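Ikida bringt gebrauchte Küchen zurück in den Alltag

Ausstellung und offene Werkstatt „Was auf der Platte steht“ starten mit 276 Küchenstücken

17. Mai 2018 — Wie viel Leben steckt in einer Arbeitsplatte? Wer die neue Ausstellung von Ikida besucht, bekommt darauf eine ganze Menge Antworten, und fast alle davon darf man anfassen. Unter dem Titel „Was auf der Platte steht“ öffnet die Werkstatt für Küchen und Hausrat ihre Räume im ehemaligen Möbellager Plelta für alle, die gern kochen, aufräumen, umräumen oder einfach in fremde Küchen schauen. Der Eintritt ist frei.

Gezeigt werden 276 Stücke aus Privathaushalten: Vorratsdosen, Tabletts, Brotkästen, Siebe, Schöpfkellen, Eierbecher, Gewürzregale und mehrere komplette Küchenzeilen. Keines davon kommt aus einem Museum. Sie stammen aus Wohnungsauflösungen, Umzügen und Schränken, in die länger niemand mehr hineingeschaut hatte. Einiges wurde repariert, vieles bewusst so gelassen, wie es abgegeben wurde.

„Wir haben am Anfang gedacht, wir bekommen vielleicht zwei Regale voll“, erzählt Liên Đàm, die Ikida leitet. „Dann standen die Leute mit Umzugskisten im Hof, und zu jeder Dose gab es eine Geschichte. Welche für den Zucker war, welche offiziell für den Tee war und in Wirklichkeit für das Kleingeld. Wir sind aus dem Zuhören gar nicht mehr herausgekommen!“

Eine Küche ist nie fertig eingeräumt

Der Rundgang beginnt nicht mit Vitrinen. Die Besucherinnen und Besucher treten direkt in die erste Küchenzeile, können Schubladen öffnen, Türen aufziehen und nachsehen, was sich dahinter verbirgt. In manchen Schubladen liegen kurze Texte der früheren Besitzer, in anderen nur das, was in Schubladen eben liegt: Gummibänder, ein Korkenzieher, Einkaufszettel, der Schlüssel zu einem Schloss, das es nicht mehr gibt.

Im zweiten Raum geht es um die Arbeitsfläche selbst. Sie ist der Ort, an dem am meisten passiert und über den am wenigsten gesprochen wird. Teig wird darauf ausgerollt, Post darauf abgelegt, Kinder machen dort Hausaufgaben, und zwischen Herd und Spüle bilden sich mit den Jahren Wege, die man mit der Hand ertasten kann. Ikida hat dafür Platten aus Holz, Stein und beschichtete Flächen mit Steindekor zusammengetragen. Besonders die Dekorplatten liegen dem Team am Herzen. Wo sich die bedruckte Schicht in kleinen Flecken gelöst hat, kommt der helle Untergrund durch, und feine Kratzer ziehen quer darüber. In den meisten Haushalten wäre das der Anlass für einen Austausch. In der Ausstellung dürfen solche Stellen gesehen werden, und die Restauratorinnen erklären, was man mit ihnen machen kann und wann man sie besser in Ruhe lässt.

„Ich freue mich über jede abgenutzte Ecke“, sagt Lụa Dương, die die Werkstatt verantwortet und die meisten Flächen selbst begutachtet hat. „Eine makellose Platte erzählt mir nichts über die Leute, die daran gekocht haben. Eine mit abgeplatztem Dekor schon eher. Und dann stellt man etwas Schönes darauf, etwas mit Farbe, und plötzlich passt alles zusammen.“
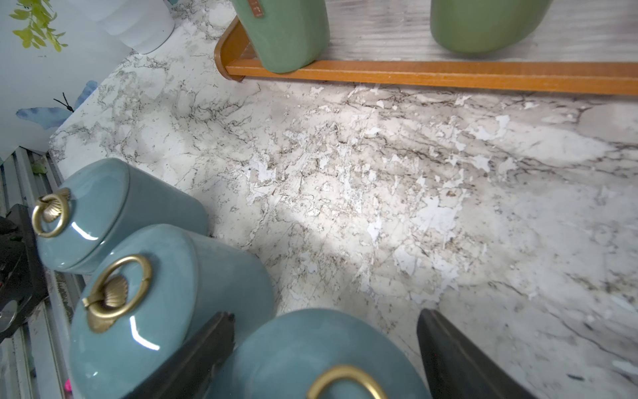

Vorratsdosen nehmen in der Ausstellung einen eigenen Abschnitt ein, und der ist vermutlich der farbigste von allen. Da stehen Blechdosen mit verblichenen Aufdrucken neben Steinzeugtöpfen, schlichte Gläser neben Keramik in kräftigem Petrol mit goldfarbenen Ringgriffen, die an kleinen Muscheln aufgehängt sind. Gerade solche Griffe haben es den Testbesuchern beim Probelauf angetan. Man hebt den Deckel, der Ring klappt um, und man möchte es gleich noch einmal machen. Auch deshalb hat sich das Team dafür entschieden, so wenig wie möglich hinter Glas zu stellen.

Dazu gehört die Frage, was eigentlich in welche Dose kommt. Ikida hat die Spender gebeten, ihre Ordnung aufzuschreiben, und die Antworten hängen nun als lange Papierbahnen von der Decke. Mehl, Zucker, Salz, das ist der erwartbare Teil. Danach wird es persönlich: Lorbeer vom Balkon, Batterien, Milchzähne, Teebeutel ohne Umschlag, Kekse für den Hund der Nachbarin. Wer mag, schreibt vor Ort die eigene Ordnung dazu. Stifte liegen bereit, und Papier ist genug da.

Tabletts, die viel getragen haben

Ein kleinerer Bereich gilt den Tabletts. Sie sind in fast jeder Küche vorhanden und werden selten beachtet, obwohl sie den halben Haushalt zusammenhalten. Auf ihnen wandert das Frühstück ins Schlafzimmer und das Geschirr vom Balkon zurück, und auf der Arbeitsplatte sammeln sie alles, was sonst herumstünde: Öl, Salz, Pfeffermühle, die angefangene Tafel Schokolade. Das Werkstattteam zeigt, wie man einen losen Rand neu verleimt, wie ein Holztablett mit Öl aufgefrischt wird und weshalb man es nicht in der Spüle stehen lassen sollte.

Hinzu kommt ein Tisch zum Ausprobieren. Dort liegen Tabletts, Dosen, Schalen und Küchenkram aller Art bereit, und man darf eine Arbeitsfläche nach eigenem Geschmack einrichten. Das klingt nach einem Spiel und ist auch eines. Beim Probelauf wurde an diesem Tisch am lautesten diskutiert: Gehören die Dosen in eine Reihe an die Wand oder schräg in die Ecke? Die große nach hinten? Und wohin mit dem Brot?

Offene Werkstatt mit Reparaturplätzen

Parallel zur Ausstellung öffnet die Werkstatt, für die Ikida einen eigenen Raum von 220 Quadratmetern hergerichtet hat. Wer einen wackelnden Griff, einen Deckel ohne Knauf oder ein Schubfach mit gebrochener Führung zu Hause hat, kann das Stück mitbringen und unter Anleitung daran arbeiten. Werkzeug und einfaches Verbrauchsmaterial werden gestellt. Für größere Vorhaben, zum Beispiel das Ausbessern beschichteter Arbeitsplatten, gibt es Kurse mit Anmeldung.

Das Kursprogramm hat Lụa Dương gemeinsam mit der Tischlerei Grundo entwickelt. Es umfasst Abende zu Griffen und Beschlägen, zu Holzpflege, zum Ausbessern von Dekoren und zum Umgang mit angeschlagener Keramik. Jeder Kurs dauert 2 Stunden, Vorkenntnisse sind nicht nötig. Kinder können in Begleitung mitmachen und bekommen eine eigene, niedrigere Werkbank.

„Wir versprechen keine perfekten Ergebnisse“, so Dương. „Eine ausgebesserte Stelle im Marmordekor sieht man meistens, wenn man weiß, wo sie ist. Aber die Fläche lässt sich wieder gut abwischen, und man hat es selbst gemacht. Ich habe erlebt, dass Leute ihre Reparatur dann stolz herzeigen, statt ein Brettchen darüber zu legen.“

Auch das Ausräumen will gelernt sein

Ein weiterer Teil des Programms richtet sich an Menschen, die gerade eine Küche auflösen oder eine übernehmen. Unter der Überschrift „Ausräumen, einräumen“ berät das Team dazu, was sich zu behalten lohnt, wie empfindliche Keramik verpackt wird und wo sich Dinge unterbringen lassen, für die in der neuen Wohnung der Platz fehlt. Deckel werden bei Ikida grundsätzlich einzeln eingeschlagen und mit Kreppband der passenden Dose zugeordnet. Das kostet ein paar Minuten und erspart beim Auspacken langes Suchen.

Was am Ende nicht mitkommen kann, darf in die Tauschküche. Dieses Regal steht am Ausgang, und es gilt eine einfache Regel: Stück hinstellen, Stück mitnehmen, und wer mag, legt einen Zettel mit der Geschichte dazu. Nur Elektrogeräte und scharfe Klingen nimmt die Tauschküche nicht an.

Wie es zu der Sammlung kam

Der Aufruf zur Sammlung ging im Januar an die Haushalte im Viertel, gedruckt auf 2.000 Postkarten, die in Bäckereien, Treppenhäusern und beim Gemüseladen Chu auslagen. Gesucht wurde ausdrücklich nichts Wertvolles. „Bringen Sie uns, was auf Ihrer Platte steht“, hieß es auf der Karte, und daraus wurde der Titel. Manche Familien haben ein einzelnes Stück gegeben, andere gleich eine ganze Küchenzeile samt Schubladeninhalt. Alle Spenderinnen und Spender, die das wünschten, sind in der Ausstellung mit Vornamen genannt.

„Für mich ist das die schönste Art von Sammlung“, sagt Liên Đàm. „Jeder kennt diese Dinge, und trotzdem sieht man sie hier ganz neu. Bei einem Rundgang blieb eine ältere Dame vor einer Dose stehen und erklärte der halben Gruppe, wie man darin Plätzchen bis in den Frühling frisch hält. Solche Momente wünschen wir uns — und davon bitte möglichst viele.“

Besuch und Anmeldung

Die Ausstellung ist in den Räumen des ehemaligen Möbellagers Plelta zu sehen. Alle Räume sind stufenlos erreichbar, Sitzgelegenheiten gibt es in jedem Abschnitt. Für Schulklassen und Gruppen bietet Ikida Führungen nach Vereinbarung an, auf Wunsch mit anschließender Werkstattzeit. Anmeldungen zu den Kursen werden direkt an der Werkstatttheke entgegengenommen. Bitte bringen Sie Reparaturstücke gereinigt und möglichst mit allen losen Teilen mit, auch den ganz kleinen.

Über Ikida

Ikida ist eine Werkstatt für Küchenmöbel und Hausrat. Das Team repariert, sammelt und vermittelt gebrauchte Stücke und gibt Kurse für Erwachsene und Kinder. Die Leitung hat Liên Đàm, für Werkstatt und Kursprogramm ist Lụa Dương zuständig.

Pressekontakt

Liên Đàm, Ikida. Gesprächstermine und Presserundgänge auf Anfrage. Bildmaterial stellen wir für die Berichterstattung kostenfrei zur Verfügung.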